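**Casual fault loggers wanted, Kandetti bin picking cell, Feltlow site**

Posted Wednesday, September 3, 2025. Start as soon as we can get you inducted.

We need people to sit with an arm and write down what goes wrong. That's the job. Shifts are short, pay is casual rate plus travel, no robotics background needed.

Background so you know what you're walking into. In August the arm started pushing down past its set depth when reaching into a full tray. Should stop at contact. Didn't, on 8 picks out of 1,089. One of those bent a tray rim and tripped the force limit late, so we pulled the cell back to half speed and it stays there untill we know why. No one hurt. Vetilell (they do our depth software) think its missing depth data around shiny or fluffy things. Schmieder, who service the arm, think it's the wrist sensor. We need enough logged picks to settle it, target is 3,000.
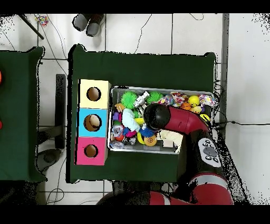
*Arm in the toy tray, from the overhead depth camera. Black speckle = no depth reading.*

What you'd do:

- refill and reshuffle the tray between runs, arm locked out, every time
- watch each pick, call stop if it pushes
- log the item, the spot in the tray and what the arm did
- flag any pick where the depth view had holes near the target
- tidy cables at end of shift, they creep

Who we want:

- patient, can stay alert through a lot of boring picks
- happy to hit the e-stop without asking first. You won't get grilled for a false alarm, we'd sooner lose the run
- clear writing, spelling not marked (obviously)
- closed-in shoes, hair tied back, no lanyards or loose sleeves
- 18 or over

Inside the marked line only when the lockout tag is on and the tag is yours. Not negotiable, one warning and then you're off the roster. Induction is paid and covers lockout, the e-stops and the log sheet.

10 spots going. Weekday mornings mostly, a couple of evening shifts if thats all you can do, let us know.

To apply: short email to Carola Lindemann at the Feltlow office, subject line "fault logger". Tell us your availability and any experience around machinery, workshop, farm, kitchen, whatever. No cover letter please. Carola will ring you back to book the induction.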